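Divville bookstore staff are teaching a machine to clear the café tables

I've been buying my coffee at the Vornov bookstore in Divville long enough to have opinions about which armchair is best (no, I won't say), so when the store told me the café was getting automated I went over there on a Sunday before opening with my notebook and a pretty bad attitude. I came home with a more mixed one.

So here's what's going on. Billey, the company that runs the café side of the store, signed on in January with a small automation outfit called Sjögren. The plan is for a wheeled robot with one arm to do the table work: picking up what people leave behind, putting the table signs back in their spots, returning stray books to a cart. It won't make drinks. It won't ring anybody up. It won't shelve, either, and the booksellers were very firm with me on that point, as if I'd suggested letting it alphabetize the poetry.

The robot isn't in the store yet. What is in the store, most mornings, is the people who work there, walking from table to table with a hand-held gripper and doing the job over and over so the machine has something to learn from. You squeeze the handle, two fingers close, you lift the thing, you set it down where it goes, you let go. Each one of those gets saved as a recording. By the morning I visited they had 1,666 of them, and 1,491 had passed the check at Sjögren. The rest got tossed, mostly for boring reasons like somebody moving too fast or bumping the table halfway through.

I asked if I could try. I could! I picked up a paper napkin on my fourth attempt and was told, kindly, that mine would not be counted.
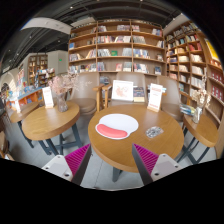 The shift runs from 7 a.m. until the doors open, and it's paid at the regular café rate plus a little extra. Thirteen employees have signed up for it, which is most of the café crew and a few booksellers who wanted the hours. You do a table, you reset it, you do it again with the stuff in different places. One of the baristas told me the first hour is kind of soothing and the second one gets into your wrist. They've since cut the turns down to forty minutes, with a break to go grind beans or open boxes or just stand there drinking something.

What surprised me was how much arguing there is. Not angry arguing, more like the kind you get when a family tries to agree on how to load a dishwasher. If somebody has left a book face down on a table, is it abandoned or are they in the restroom? How long do you give them? Do you take a cup with an inch of coffee in it? Everybody who works there has an answer, and the answers don't match, and until this winter they never had to. Now they do, because Sjögren wants it written down. There's a list taped up by the staff sink, and when I saw it, it had 171 entries, with quite a bit crossed out and written over. My favorite says "flowers: never touch the flowers." Another one says only "ask," underlined twice.

A bookseller who's been there longer than the café has told me she's proud of that list and a bit uneasy about it too. She said she knows which regulars want their table left alone until they stand up and which ones like it cleared the minute they're done, and she isn't sure she wants to hand that over, or if it even can be handed over. She also said her knees would be thrilled to never again fish a spoon out from under an armchair. (The robot can't do that one, by the way. Floor items are off the list for now. Sorry about the knees.)

Naturally I asked about jobs. The manager says no positions are being cut and that the hours freed up from table work will go to the counter and to the kids' story mornings, which have been short-handed. That's in a letter all the staff got. It covers the first year. A couple of people pointed out to me, without my asking, that it doesn't say anything about the second, and when I brought that up with the manager I got a pretty straight reply, namely that the company hasn't decided and won't until it sees the thing run. I'd have liked a better answer, but I'll take that one over a slogan.

One change has already happened, robot or no robot. The tables used to be set up however the closing person felt like it, and now there's a standard layout, with the signs kept clear of the rim so they don't get knocked off. The staff are split on this. The tidy ones love it. One of the evening people called it "living in a furniture catalog" and told me he moves one sign a little bit every night on principle.

There's also the matter of customers. The recording stops when the doors open, and the store says the sessions are kept to staff time so nobody's coffee break ends up as training material. When the robot comes it'll start with the hour right after opening, the quiet one, and an employee will be walking with it the whole time. That employee can stop it with a button. They've all practiced with the button, I'm told, and it's the most popular part of the training by a mile.

I asked everybody the same last question, which was what they'd want it to do if it could do anything at all. I got the milk fridge, the cardboard, the weird drawer, closing on a holiday weekend, and from one very tired person, "the playlist."

Billey says the robot is due later in the spring, once the recordings are finished and the layout stops changing. The store plans to put a notice by the register a week ahead, and there'll be an open evening where customers can come see it and ask questions. If you've got strong feelings about your half-finished cup, the staff are taking comments on cards at the counter now. I filled out two. The café keeps its usual hours in the meantime, and the early sessions don't change when you can get in.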